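21 June 2020

Patch recall on the Dunby, again. Yeison says it's fixed in the build he put up for us. I'll believe it when I've seen it come up clean a few more times than I have so far.

Setup: Dunby standalone, no host, card formatted FAT32, bank of 14 patches copied to the root and the index file rewritten by hand. Cold start, wait for the LED, send program change 2, then 8, then back to 2. Same thing we did in April.

Result: 2 loads, 8 loads, going back to 2 gives the right patch name and the wrong filter settings. Cutoff sits wherever patch 8 left it. So the name is read from the card and at least some of the parameters aren't, or they are and something stomps on them after. Yeison's note says "init order". Could be. It was also "init order" last time.
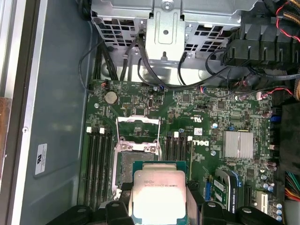

Xeon E5 and open socket, Dell tower.

Tried the same bank in subfolders because Diệp Châu swears by it. No change that I could see. Her unit has the older bootloader, so I don't think her result tells us much about ours. Would like to see her try it with the card out of my unit before anyone writes "use subfolders" on the wiki.

Crackle at buffer 8 is still there with the Sevetti reverb in the chain. Gone with the reverb bypassed. Sutrisno blames the USB cable. I swapped the cable and it crackled. He now blames the hub. Haven't swapped the hub.

Tempo: clock set to 130, Mokoena sequencer as master. Delay times follow fine until the sequencer is stopped and restarted, then they're off until you touch the knob. Ngọc Bạch can't reproduce, but she was running from internal clock, so that isn't the same test.

To do
- dump parameters before and after recall and compare, instead of listening and guessing
- ask Yeison which commit the build came from, the version string still shows the old one
- hub
- Tươi has the spare card, get it back

Not signing off on recall for the Skalalstead set. If they want it on stage they can carry a laptop.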